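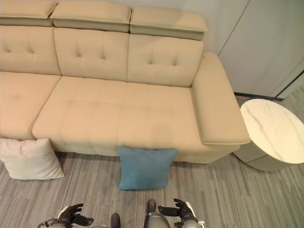 Pillows have eaten my whole month, so you're getting a pillow item. If you only read this newsletter for the charts, skip ahead, there are none in this one.

Quick catch-up for anyone who joined since February: my corner of the Misard project is the planner, the bit of software that takes "put the throw pillows back on the sofa" and turns it into a list of moves that the arms can follow. Refilwe Van der Merwe owns perception, so she tells me where things are, and then I decide what to do about it. We argue mostly about the border between those two jobs.

The big argument lately has been beige. A beige sofa with button-tufted back cushions, seat cushions, headrests and a wide armrest is one large lumpy thing in nearly one color, and our old segmenter (we call it Craddock, don't ask) loved to chop it up into loose pillows. Every back cushion was a candidate! I'd open the plan viewer and find a perfectly confident plan to pick up part of the furniture. The teal pillow on the carpet was never a problem. Teal on gray stripes, you could find that with code from a student project. The off-white one leaning against the sofa front was the one that got swallowed, and I lost most of a week to it.

Refilwe's fix was to stop asking for labels from a single view. Now Craddock holds on to a few guesses for each patch and hands me all of them with scores, and the planner is allowed to say "go look again from the left" before it commits to a grasp. That's a new action type, it's called peek, and it was much less work to add than I'd feared. The messy part was the cost. Set it too low and the planner peeks forever, set it too high and it never bothers. I ran 448 layouts in the simulator with the cost swept up and down, and with the value we've settled on, 41 of them still end with a wrong pick. Most of those are pale pillows on pale fabric, so you can guess what I'm doing next.

The other thing that changed is the grasp step. A pillow standing upright with its top edge tucked under the lip of a seat cushion can't just be lifted, you have to draw it toward you first. The old planner only knew "up". I've added a short pull along the floor, 200 millimeters at most, before the lift gets planned, and the collision check now treats the seat lip as something you may brush but mustn't push. Two hands help a lot with this, though the two-arm plans are slower to compute and I haven't found out why yet. My money's on the wrist limits being checked twice.

If you want to try any of it, the branch is called Drarnance and the peek action sits behind a flag, off by default. Please send me your ugliest sofas. Patterned ones especially, I've got far too many plain ones in the set, and Refilwe says she'll look at floral if somebody else does the labeling.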